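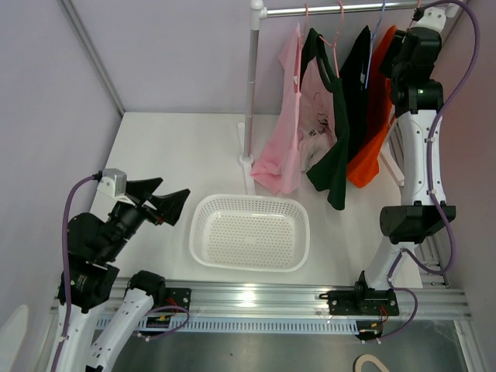
Page last changed in March, 2 replies

They're bringing in arms to do the hanging garments. What happens to the rest of us?

Posted by Erlinda Talavera

Hello everyone, I've been reading this board for ages but never written on it, so please bear with me if I go on a bit. I work in the returns room at Jirmont, where we take in clothes that people have sent back, check them over, and either fold them for the shelves or hang them for the shop rail. There are 12 of us on my shift and most of us have been doing it for years. Last month we were told that two robot arms will be sharing the job with us, and the picture at the top is the little station they have set up at the end of our room, with shirts on the rail and a basket for the arms to put them in.

I should say I'm not against it. My shoulders would be very glad never to reach up to a rail again! But we've had one short talk from the supervisor and a sheet of paper, and neither told us much. The sheet says our roles will "develop". I would dearly like to hear from anybody who has been through this. Did your hours change? Did you have to learn computers? And were you still allowed to have a chat while you worked – I know that sounds silly, but our room is a friendly one and it's half the reason I've stayed.

I'm on the 6 a.m. start, so if I'm slow to reply in the evening, that's why.

Reply from Wilfredo Rivera

Depends on the firm. Ours got a machine for folding towels and it was switched off more than it was on. Wouldn't lose sleep. Join the union if you haven't.

Reply from Felicidad Tagle

Hello Erlinda, and welcome! I could have written your post myself two years ago. I'm at the Kaltitz laundry, where we do uniforms mostly, and we went through very much the same thing, so I'll tell you how it went for us and you can take from it whatever is useful.

The first few weeks were slow, and I mean painfully slow. Cloth is awkward stuff. A shirt never hangs the same way twice, the hem trails or a sleeve gets caught behind its neighbour, and what you or I would sort out with a flick of the wrist took the arms several goes. We were getting through 355 pieces a shift on the hand benches and the arms managed some 40, and there was a fair bit of laughing about it, which I'm a little ashamed of now, as the young woman looking after them (Su-bin, very patient) was working terribly hard.

Then it got better by bits. Nobody on my shift was let go, though I must be fair and tell you that when two people retired their places weren't filled. Do ask about that directly, and ask for the answer in writing. "Develop" can mean a good many things.

As for the work, I do much less lifting and a lot more looking. I set the garments out, I check what comes off, and when something snags I pause the arms and put it right. There is a screen, but it has fewer buttons than my microwave and I was shown it in one afternoon. What did surprise me was how tired I was at first. Watching is tiring in a different way from doing, and your eyes and your feet feel it. We asked for a swap every hour between the arms and the hand benches, and after some grumbling we got it. I'd push for the same if I were you, and push early, before the rota settles.

A few other things I would ask your supervisor: who is allowed to stop the arms (it should be all of you, in my view), whether the extra checking counts towards your grade, and whether your piece targets will be changed during the months when everyone is learning. Ours weren't changed at first and it caused real bad feeling between the shifts, until Teodoro Bañez from nights sat down with the manager and went through the numbers with her.

And the chatting! It isn't silly at all. We lost some of it, because whoever is on the arms stands a good way from the benches. We moved one bench closer in the end, and now you can talk across quite happily. Ask where the station is going to live for good, as ours was put "just for now" in a corner and it's still there.

Do come back and let us know how you get on. I'm usually here after supper.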